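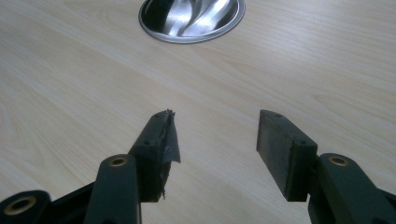
gritandgears
Anyone else running the Trinbridge hand-held gripper kit? Left pad is shredded, right one still has crisp edges. 23 hours of use. Love the linkage, brass bushings and all — but come on.

demarfan
Mine did 900 grasps on the stock pads, no complaints. Are you squeezing off-center?

gritandgears
Nope, mostly mugs and boxes.

lowtorque7
Disagree with demarfan, stock pads are junk. I bought the Gitora ones, 9 bucks a pair, and they've held up since October.

demarfan
Nine bucks for rubber? I'd email Trinbridge first, they sent me a spare set free.

gritandgears
Ok, emailing them tonight!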